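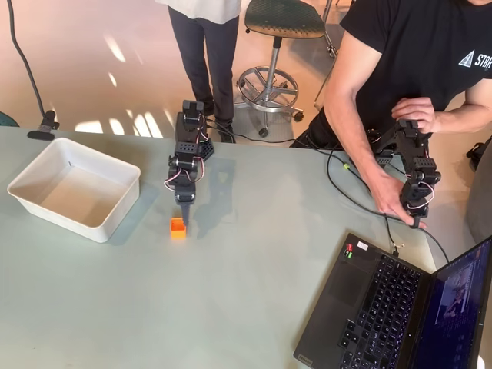 Side table, white bin at left.

1 December 2021

Lime mortar prisms, Lodlow sand series. Demolding, first weighing, notes on the curing cabinet.

Demolded all six prisms this morning. Five came out clean. Prism D has a broken arris along the top edge, trowel side, where the mold oil was thin. Kept in the series for mass and carbonation depth, dropped from flexure.

Total mass of the set on the large balance, damp: 3,689 g. Individual masses are on the loose sheet, to be copied in once Ghazala has checked them against the tare list. The balance drifted upward by the last digit while the cabinet fan was running. Weighed again with the fan off and the reading held. From now on, fan off before weighing.

Surface: fine map cracking on B and E, trowel face only. Both were at the front of the cabinet, nearest the inlet, and I think that is a drying effect. The mix was one batch. If it were the mix I would expect to find it on the others too, and A and C have clean faces under the hand lens. F has one short crack at a corner that may be from demolding.

Cabinet: the humidity trace dips every time the door opens and recovers slowly. Horacio thinks the salt tray is too small for the volume. He may be right, but the slurry had also crusted over, and stirring it brought the recovery time down noticeably. Will stir at each opening and see before changing the tray. Wet cloth over the front row for now, not touching the faces.

Sand: the second bag from Lodlow is visibly coarser than the first. Sieved a quartered sample. More retained on the upper sieves, hardly any fines. The series must be finished from bag one. If there is not enough, stop at the present set and start a new series letter. Do not blend.

Water addition was by flow table as before, 25 blows, spread a little under the May batch at the same ratio. Putty from the same tub, but the tub has been open since then and the top had stiffened. Took from below the skin. Should have measured the density of the putty before gauging and did not. Do this next time.

Phenolphthalein: the bottle is nearly empty and the tint is weak on the old May offcut. Ehsan has ordered more from Skester. Fresh break on that offcut shows a clear boundary, ragged around the larger grains. Measure at mid-face, away from corners, and write down the deepest point separately.

Next weighing with fan off, same order A to F, then turn each prism a quarter and swap front row with back. First break at 34 days, two prisms, A and C unless cracking spreads. Manuela has the key to the flexure rig.

Still open: label ink runs on damp faces. Try pencil.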